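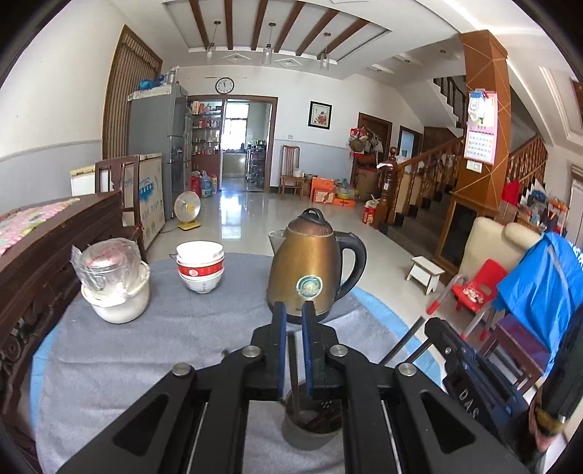 so, Thread zum Thema Wasserhärte, weil ich seit März an nichts anderes mehr denke. wird länger. Tee inklusive

1/ Umgezogen von Kokholm nach Tondar. 40 km. Gleiche Teedose, gleiche Kanne, gleiche Löffelchen. Erster Morgen: Tee schmeckt nach nasser Pappe. Obendrauf so eine Haut, die am Tassenrand kleben bleibt. Dachte erst, Spülmittel.

2/ Wars nicht. Kalk. In Kokholm kam das Wasser weich aus der Leitung, hier ist es knüppelhart. Steht auch auf der Seite vom Wasserwerk, man muss nur dreimal klicken und ein PDF aufmachen, das quer eingescannt ist

3/ Die Haut ist übrigens kein Schmutz. Calcium plus Zeug aus dem Tee plus Luft. Schwarztee am schlimmsten, bei Grün kaum. Spritzer Zitrone rein und sie ist weg. Aber dann halt Zitronentee. Mag ich nicht.

4/ Dann also Filterkanne gekauft. Kartusche alle vier Wochen wechseln, sagt die Packung. Ich hab die erste zehn Wochen drin gehabt. Bitte nicht nachmachen, das Wasser roch am Ende nach Aquarium

5/ Mit frischer Kartusche: deutlich besser. Assam wieder Assam. Darjeeling immer noch flach, irgendwas fehlt da oben raus. Das Blumige.

6/ Hab dann Blandine Moulin gefragt, die hatte jahrelang den Teeladen am Hafen. Antwort kam um halb sechs morgens und bestand aus einem Wort: "Flaschenwasser." Danach noch eine Sprachnachricht, elf Minuten.

7/ Zusammenfassung der elf Minuten: aufs Etikett schauen, Trockenrückstand. Ganz niedrig = Tee wird dünn und spitz. Ganz hoch = Pappe. Sie nimmt was dazwischen, eher unten. Meins hier hat 139, steht seit gestern in der Küche, bin sehr zufrieden

8/ Kleiner Einschub: ja, Flaschen schleppen für Tee ist bescheuert. Weiß ich. Ich misch inzwischen, halb Flasche halb gefiltert. Merk im Alltag keinen Unterschied. Sonntags schon, sonntags nehm ich pur, da hab ich auch Zeit mir was einzubilden

9/ Entkalken. Kein Essig heiß, die Wohnung stinkt zwei Tage. Zitronensäure, KALT, über Nacht stehen lassen. Heiß mit Zitronensäure kann Calciumcitrat geben, das kriegt man dann kaum noch runter. Danach zweimal mit klarem Wasser auskochen und wegkippen.

10/ Wie oft? In Kokholm hab ich zweimal im Jahr entkalkt. In Tondar alle drei Wochen. Wenn weiße Flöckchen in der Tasse schwimmen ist man zu spät dran, schadet aber nix

11/ Zum Thema "Wasser nie zweimal kochen": hab ich mein halbes Leben brav befolgt wegen Oma. Hab jetzt blind getestet, Mann hat eingeschenkt, ich mit dem Rücken zur Küche. Drei von sechs richtig. Also Münzwurf. Sorry Oma

12/ Ziehzeit muss man bei hartem Wasser auch anpassen, wurde mir gesagt. Bei mir: eine halbe Minute länger und ein bisschen mehr Blatt. Beim Orier Frühstückstee merkt mans sofort, der ist sonst einfach nur braun.

13/ Glas oder Porzelan? Egal für den Geschmack, find ich. Im Glas sieht man die Haut besser, was man wollen muss. Dünnwandig trinkt sich schöner, kühlt dafür schnell aus.

14/ Was ich noch nicht probiert hab: Mineralien selber in destilliertes Wasser rühren. Priit Krūmiņa macht das angeblich, mit Feinwaage. Ich hab zwei Kinder und eine Waage, die nur ganze Gramm kann.

15/ Nachtrag weil gefragt wurde: Kaffee trink ich auch, da ist mir das Wasser wurscht solange genug drin ist. Kommt aber noch ein eigener Thread. Vielleicht. Muss jetzt los, Bus

Kommentare

vainio_k: Bei uns das gleiche, ich hol das Wasser bei meiner Schwester im Nachbarort ab. Zwei Kanister. Der Mann schüttelt nur den Kopf

moosrose: Punkt 9 hätte ich letzte Woche gebraucht. Hab heiß entkalkt, jetzt ist da so ne graue Kruste drin. Kriegt man die irgendwie weg??

teekesselchen: @moosrose bei mir ging es irgendwann mit viel Geduld und frischer kalter Lösung, dreimal hintereinander

Holger aus T.: Das Blumige im Darjeeling fehlt auch mit Flaschenwasser, wenn der Tee zwei Jahre offen rumsteht. Nur so.

moosrose: danke, probier ich heut abend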